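Trostov Laundry Handling Project
Progress report to the McAlister Fund
4 September 2023

Short one this time, most of the period went into the open day and cleaning up after it. Fuller numbers in the next report. Apologies for the state of the formatting, wanted to get this over to you before the review call.

Where we are

Work on picking up and sorting soft items continues to plan. Both arms are back in service after the April cable replacement. New gripper fingers fitted on both sides, same shape as before, slightly tighter tolerance at the tips. Old ones kept as spares.

Logged attempts since the last report: 667 against a target of 900. We are behind. Two causes - the cable work ran long, and we lost most of a week getting the room ready for visitors. We think we can close the gap before the next report without adding hours, but I would rather say now that it will be tight.

Open day at Zavside

This was the main commitment in the grant for this period and it is done. Held in the ground floor unit at Zavside, doors open late morning to early evening. We had 13 organizations sign in. Laundries, two care home groups, a sports club, a uniform rental company, some people from the college. Ekarari sent a small team too, more on that below.

Format was simple. Short talk, then a live demo on the sofa, then questions, then the same again for the next group. We ran 16 demos over the day. Plan was fewer but people kept coming back in with colleagues so we kept going.

We picked a sofa on purpose. Most people have seen an arm work over a flat table. Clothes left on a seat is closer to what the care homes deal with and it's a harder surface for us, the cushion gives and the cloth drags on it.

Demo task: small mixed pile, one arm takes hold of the top item, pulls it clear. Second arm joins in if needed.

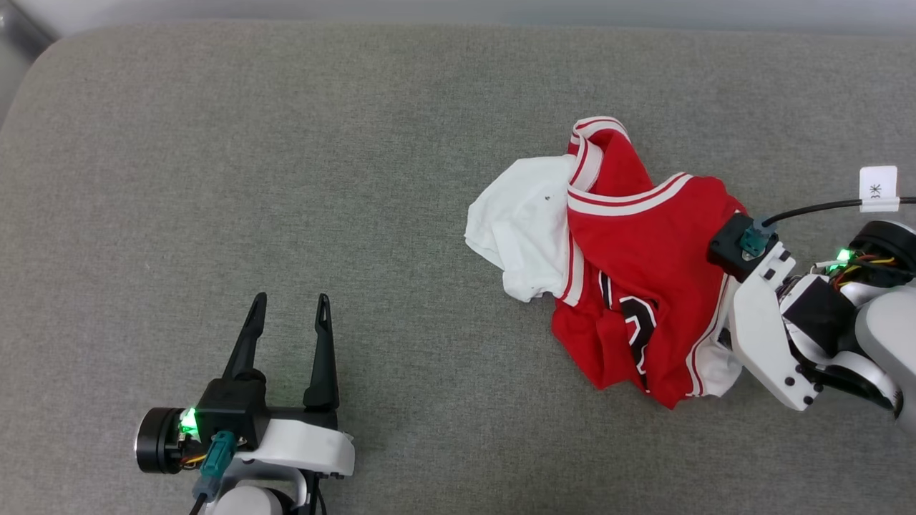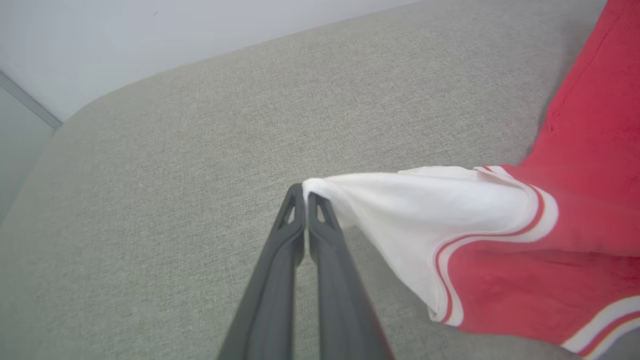
The choice of garments is where we learned the most, and it needs a decision from you further down. We had been working mainly with plain T-shirts and towels, single color, one fabric. For the open day we moved to team kit as well, at the sports club's request, and the behavior is different. A red jersey on top of a white T-shirt sounds easy, strong color difference, should be simple to tell apart. But the jersey has white in it too, striped trim at the collar and a white panel, and when it's crumpled the software has trouble deciding if a patch of white belongs to the jersey or to the thing under it. In several runs it went for the wrong layer. The grip itself was mostly fine. Thin smooth fabric pinched up into a small peak between the finger tips holds better than I expected, the trouble is choosing where to pinch.

Visitors spotted this quicker than we did to be fair. The uniform rental people asked straight away about piping and contrast panels, nearly everything they handle has some.

Other things that went well:

Setup was stable. No emergency stops during the public sessions. One restart over lunch, software only, back up in a few minutes with no visitors in the room.

Talk was the right length. Had cut it down the night before, should have cut it more.

Showing the wrist camera view on the second screen. Hadn't planned on it, put it up during the second session after a question from the floor and left it on the rest of the day. People stood at that screen longer than they stood at the barrier. Will do that from the start next time.

Things that didn't:

Too slow for a standing audience. A single pick with planning time takes long enough that people start talking over it. Need something to look at or someone talking during the pause.

Parking. We said there was plenty, there was not.

Handout had the old project name on page two. Reprinted after lunch but the morning groups went off with the wrong one. Have emailed them the corrected version.

Noise - the unit echoes and the back row couldn't hear questions. Borrowing a small PA for next time.

Feedback forms

Not fully typed up yet. Reading through them the same two requests come up over and over: faster, and show it with our own stuff. Care homes want bedding and cardigans. The rental company offered to send a box of returned uniforms, unsorted, which we've said yes to. One visitor wrote that the demo was "calmer than I thought it would be", taking that as praise.

There were a few questions on jobs, answered as agreed with your office before the event. Nobody seemed unhappy with the answer but it should be its own slide, not left to questions.

Ekarari

They stayed for two sessions and asked sensible things on how we label layered items. They would like to see some of our attempt logs. I haven't agreed to anything. My view is we could share a small set, including the failures, in return for access to their bench for a couple of days. Needs your okay under the data terms so please treat this as the request.

Budget

Event came in slightly under. Overspend on printing (see above), underspend on catering. Cable parts were charged to the spares line as agreed. No change to the overall forecast.

Next period

Catch up on attempts, priority one.

Garment set widened to include trim, panels, printed numbers. Plain items kept as the baseline so the old results still compare.

Relabel the open day runs by layer. Tedious but it's the most useful data we have right now.

Cut planning time per pick. Have one idea for this that is cheap to try, will report either way.

Second, smaller visit day for the care homes only, at Zavside again. Date to be fixed with them.

Decisions needed from you

1. Okay to move part of the attempt target from plain items to patterend and trimmed ones. Total stays the same, the mix changes. Success rate will probably drop for a while if we do this and I want that understood up front.

2. Ekarari log sharing, as above.

3. Whether you want someone from McAlister at the care home day. Space is limited so need to know early.

Session recordings are on the shared drive, in the open day folder, sorted by session. The lunchtime restart is in the log for session seven if anybody wants to look at it.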